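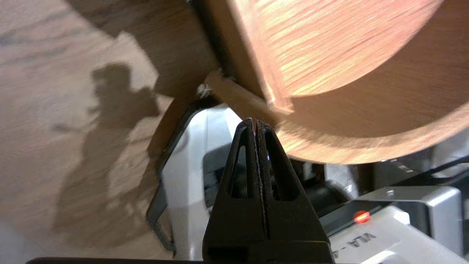 June, workshop notes, started 8:40 a.m.

Round wooden piece for the Bakstead order. Grain is fine and streaky, running across the flat face in pale lines, and the curved side is a shade redder than the face. I want to keep that difference. Noemi would like it evened out with stain. We left it open until she has talked to the client.

Weight before any work: 1,766 g on the bench scale. Write this on the tag as well, the last tag went missing.

Flat face. Sanded with 120, then 180, then 240, all by hand and always along the grain. Tried the small orbital on a scrap of the same stock first and it left swirls that showed up as soon as the lamp was low. So no orbital on this one. Change paper more often than feels necessary. The 180 was loading up and I was only polishing.

Curved side. Used the foam pad, light pressure. The edge where the side meets the face is easy to round over without meaning to. I went a bit far in one spot and had to bring the rest down to match. Still reads as a rim, but stop there.

Slat. It is thin and flat with a squared-off end, lighter than the rest. White fluff on the wood near the left end, could be lint or a bit of shaving. Check for it before oiling. Anything like that gets trapped in the first coat and then you are scraping. Tack cloth, then a dry brush into the corner where the slat meets the body, then tack cloth again. Do not use the blue paper towels, they shed.

Do not lift the piece by the slat. Fenna asked whether it would take the weight and I said probably, which is no reason to find out.

11:15. Oil test on scrap. Two samples, Waton hard oil and the thinned mix we had left from the last job. Waton went on darker than I expected and pulled the orange up a lot. Thinned mix is closer to the bare wood but needs more coats. Left both on the shelf over the sink with the time written on the back. Look at them in daylight, the bench lamp makes everything warmer than it is.

Moved the lamp to the left side of the bench after lunch. Scratches on the face are much easier to see from there. Found three across the grain that I had missed and took them back to 180.

Paper: opened the new box of 240. Down to 16 sheets of the 180, so that goes on the order with Noiphan. Fenna is placing it this week and wants the list before she leaves today.

2:30. Noemi called. Client has no opinion on the stain and would like it done sooner. Leaving the color alone then. Thinned mix, unless the samples look wrong tomorrow.

To do:
Wipe down bench and vacuum before any oil is opened
Tack cloth the whole piece, slat last
Weigh again after sanding and put it on the tag
First coat in the morning, door closed
Oily rags flat on the rack outside, not in the bin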